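핸드헬드 그리퍼 키트 도입 검토 중간 보고
과제명: 가정용 의류 정리 동작 수집을 위한 휴대형 그리퍼 키트 평가
보고 대상: 그리른베르크(Grirnberg) 기술지원팀
작성: Viorica Milošević
보고 범위: 2월 말까지의 작업

1. 요약

지난번 보고에서 말씀드린 대로 이번 기간에는 렐톤(Lellton) 키트를 실제 옷감 작업에 본격적으로 써 보았습니다. 결과부터 말씀드리면, 기대 이상입니다! 2월 말 기준으로 티셔츠 펴기와 접기 동작을 233회 기록했고, 그중 학습에 바로 넣을 수 있는 품질로 분류한 것이 절반을 훌쩍 넘습니다. 키트를 처음 잡아 본 작업자도 첫날 오후부터 쓸 만한 기록을 남겼습니다. 지난해 검토했던 고정식 원격조작 장비에서는 상상하기 어려웠던 속도입니다.

물론 마음에 걸리는 점도 있습니다. 얇은 천의 가장자리를 집을 때의 실패, 긴 세션에서의 손목 피로, 그리고 설명서의 빈틈입니다. 4항에 빠짐없이 적었으니 구매 수량을 정하시기 전에 꼭 읽어 주시기 바랍니다.

2. 검토 대상과 작업 방식

렐톤 키트는 손잡이를 쥐고 손가락을 여닫는 휴대형 그리퍼와 카메라, 그리고 기록용 소프트웨어로 이루어져 있습니다. 소프트웨어 이름은 수바르나(Suvarna)이고, 촬영이 끝난 기록을 불러와 시작과 끝을 자르고 태그를 붙이는 데 씁니다. 저희는 평가용 장비를 대여받아 사용했고, 대여 조건은 지난 보고의 별지와 같습니다.

작업 장소는 부브우드(Vuvwood) 작업실입니다. 실험대를 따로 짜지 않고 실제로 살림에 쓰는 물건들 사이에서 작업하기로 한 것은 저희 팀의 고집이었는데, 지금은 잘한 결정이라고 생각합니다. 깔끔한 검은 매트 위에서만 모은 데이터는 침대 시트 위로 옮겨 가는 순간 힘을 못 쓰는 일이 많습니다. 시트에는 주름이 있고, 티셔츠 자락은 늘 어딘가로 흘러내리고, 천과 천이 맞닿아 미끄러집니다. 이런 조건이 처음부터 기록에 들어 있어야 합니다.

동작은 세 종류로 나누었습니다. 뭉친 옷을 펴는 것, 소매를 몸판 위로 넘기는 것, 그리고 마지막으로 반을 접어 옮겨 놓는 것입니다. 처음에는 한 번에 이어서 기록하려 했지만 중간에 한 번만 어긋나도 전체를 버리게 되어, 둘째 주부터는 동작별로 끊어 찍고 있습니다. 이 변경만으로 버리는 기록이 눈에 띄게 줄었고, 작업자들의 표정도 훨씬 밝아졌습니다.

한 세션에서 연속으로 기록하는 동작은 13회로 정했습니다. 더 길게도 해 보았으나 뒤로 갈수록 손놀림이 급해지는 것이 재생 화면에서 확실히 보였습니다. 세션 사이에는 옷의 위치와 방향을 바꾸고, 면 티셔츠와 신축성 있는 옷감을 번갈아 씁니다. 오전에는 펴기, 오후 2시 이후에는 접기를 하는 식으로 하루 일정을 짜고 있습니다. 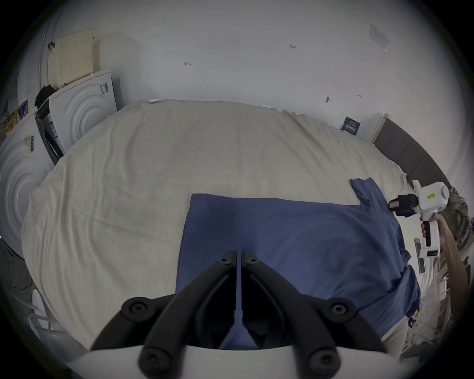
시트 위에 펼친 파란색 반소매 티셔츠와 휴대형 그리퍼. 부브우드 작업실.

3. 잘된 점

가장 먼저 꼽고 싶은 것은 손에 쥐었을 때의 감각입니다. 원격조작 장비로 천을 다룰 때는 작업자가 화면을 보며 한 박자 늦게 따라가는 느낌이 있었는데, 이 키트는 천이 당겨지는 정도가 손으로 바로 전해집니다. 옷감이 어디에 걸렸는지, 얼마나 더 당겨도 되는지를 몸으로 알 수 있으니 동작이 자연스럽고, 기록을 재생해 보면 사람이 빨래를 개는 리듬이 그대로 살아 있습니다. 저는 이 부분이 정말 좋았습니다.

두 번째는 준비 시간입니다. 장비 가방을 열고 첫 동작을 기록하기까지, 익숙해진 뒤에는 커피 한 잔 내리는 정도의 시간이면 충분했습니다. 좌표 보정 절차도 화면 안내를 따라가면 되고, 중간에 멈췄다가 다시 시작해도 앞의 기록이 남아 있습니다. 하루에 두 번 자리를 옮긴 날도 있었지만 일정이 밀리지 않았습니다.

수바르나 쪽도 칭찬할 만합니다. 기록을 여러 개 나란히 놓고 손가락이 닫히는 시점에 맞춰 비교하는 기능이 있는데, 품질 분류를 하는 사람에게는 이것 하나로 하루가 달라집니다. 태그를 저희 식으로 바꿀 수 있는 점도 편했습니다. 저희는 ‘첫 시도 성공’, ‘다시 집음’, ‘천 놓침’으로 나누고 있으며, 이 중 ‘다시 집음’ 기록을 버리지 않고 따로 모으고 있습니다. 실수를 고치는 동작이야말로 나중에 귀한 자료가 될 것으로 봅니다.

4. 아쉬운 점과 대응

얇은 천의 가장자리를 바닥면에서 떠 올리는 동작은 아직 불안정합니다. 손가락 끝이 티셔츠와 함께 아래의 시트까지 집는 경우가 잦습니다. 각도를 눕혀서 들어가면 나아지지만 작업자마다 편차가 큽니다. 공급사에 더 얇은 손끝 부품이 있는지 문의해 두었고 회신을 기다리는 중입니다.

손목 피로도 가볍게 볼 수 없습니다. 한 세션은 괜찮지만 이어서 세 번째 세션에 들어가면 대부분 손을 털기 시작합니다. 당분간은 한 사람이 세션을 연달아 맡지 않도록 교대표를 짰습니다. 손이 작은 작업자에게는 손잡이가 다소 굵다는 의견도 있어, 다음 기간에는 손잡이 덮개를 바꿔 가며 비교해 보려 합니다.

설명서는 설치 부분은 훌륭한데 문제 해결 부분이 빈약합니다. 기록 도중 저장 공간이 부족해졌을 때 어떻게 되는지 나와 있지 않아서, 저희가 한 번 직접 겪고 나서야 알았습니다. (그 세션의 기록은 마지막 두 동작을 빼고 모두 살렸습니다.) 이후로는 세션을 시작하기 전에 저장 공간부터 확인합니다. 저희가 정리한 점검표는 다른 팀에서도 쓸 수 있도록 공유 폴더에 올려 두었습니다.

5. 예산과 일정

대여비와 옷감 구입비는 계획한 범위 안에서 집행했습니다. 품질 분류 인건비는 예상보다 조금 더 들었는데, 초반에 기준을 두 번 고치면서 앞의 기록을 다시 본 탓입니다. 기준은 이제 확정했으므로 같은 비용이 또 생기지는 않을 것입니다.

다음 기간의 목표는 수건과 긴소매 옷에서 각각 100회 이상의 동작을 더 모으는 것입니다. 긴소매는 소매가 서로 꼬이는 문제가 있어 펴기 동작의 순서를 새로 짜야 하고, 그래서 첫 주는 시험 기록만 할 예정입니다. 수건은 모양이 단순해 보여도 두께가 있어 손가락이 벌어지는 폭이 충분한지 확인하는 데 딱 알맞습니다. 솔직히 저는 수건 쪽이 더 기대됩니다.

6. 요청 사항

평가용 장비의 대여 기간을 3개월 연장하는 것을 승인해 주시기 바랍니다. 구매 여부는 손끝 부품에 대한 회신을 받고 긴소매 시험을 마친 뒤에 판단하는 것이 맞다고 봅니다. 지금까지의 인상만으로는 구매 쪽에 크게 기울어 있지만, 가장자리를 집는 문제가 그대로라면 수량을 줄여서 시작하는 방안도 함께 제안드리겠습니다.

원본 기록의 열람 권한이 필요하시면 담당자 이름을 알려 주십시오. 수바르나에 보기 전용 계정을 만들어 드리겠습니다. 작업실 방문도 언제든 환영하며, 접기 작업이 있는 오후 시간에 오시면 직접 쥐고 한 벌 개어 보실 수 있습니다.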